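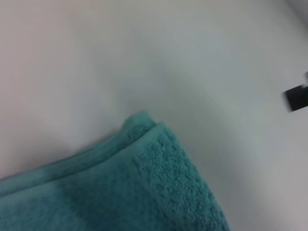

Slide 1: Teal hand or bath towel, folded, on the table. Leave this up while people sit down.

Speaker notes – "Who folds the towels now?"
Mevthorpe laundry and linen meetup, Oct 5, 2019

OPENING
Hi everybody, thanks for giving up a Saturday morning. Ask who here has folded towels for a living (hands up, wait for it, there will be plenty). I did it for years before I moved to the office side at Nellow, and I still do it in my sleep.

Look at the corner of that towel, the rounded bit where the layers sit on top of each other, and the bumpy band running down the side. When I trained, that band was how I found my place. You feel for it with your thumb and you know which end you've got. Keep that in mind, I'm coming back to it.

WHERE WE WORK
Quick background for the folks from out of town. Nellow does towels and sheets for hotels and gyms. We have 29 people on the floor across two shifts. Last December we put in a folding cell from Drurulix, one arm and one table, at the end of line two. Everybody on the floor calls it Miah. No idea who started that, but it's on the shift sheet now, so it's official!

Miah does towels only. Sheets are still us. Robes are still us, and I think they will be for a long time.

THE NUMBERS SLIDE (don't read it all out)
On a good shift Miah folds 252 towels. Our busiest shift this summer had 1081 towels come through, so you can do the math on who folded the rest. Pause here, people usually laugh.

The bad shift in the first month was 138. Say that one too. The sales brochure didn't have a bad shift in it.

WHAT CHANGED FOR PEOPLE
Okay, this is the part I came to talk about. Slow down here, I rush it every time.

Wrists first. The folding table used to be a whole shift of the same motion. Now we swap every two hours, because somebody has to be at the cell anyway to load it and check the stack. People asked to keep the swaps even on days when Miah is down for service, and we said yes.

Second, the talking. Four of us used to stand around one table and chat all day. With the cell there it's two people at the table and one at the cell, and the one at the cell said it was lonely. I didn't see that coming at all. We turned the table so they face each other, which took ten minutes with a pallet jack and should have been done on day one.

Third, the job got a bit harder to learn. New people used to start on hand towels – easy, flat, forgiving. A lot of those go to the cell now, so they start on the awkward stuff. We've set aside one cart of hand towels each morning for whoever is training. I got some pushback on that from upstairs. I'd fight for it again.

BACK TO THE TOWEL
Go back to slide 1. Point at the bumpy band. Our most experienced folders were the ones who told the Drurulix installers to pay attention to it. They should have been in the room before the table was bolted down, and next time they will be. Pay them for that hour, too. It's work.

QUESTIONS I ALWAYS GET
Did anyone lose their job? No. Two people retired and we replaced one of them. Be straight about that, don't skip the second half.

Does it do fitted sheets? Ha. No.

Would I buy a second one? Ask me after the holidays. If there's time, throw it back to the room and ask what they'd want a machine to take off their hands first.

Handouts are by the coffee – remind them the swap schedule is on the back page.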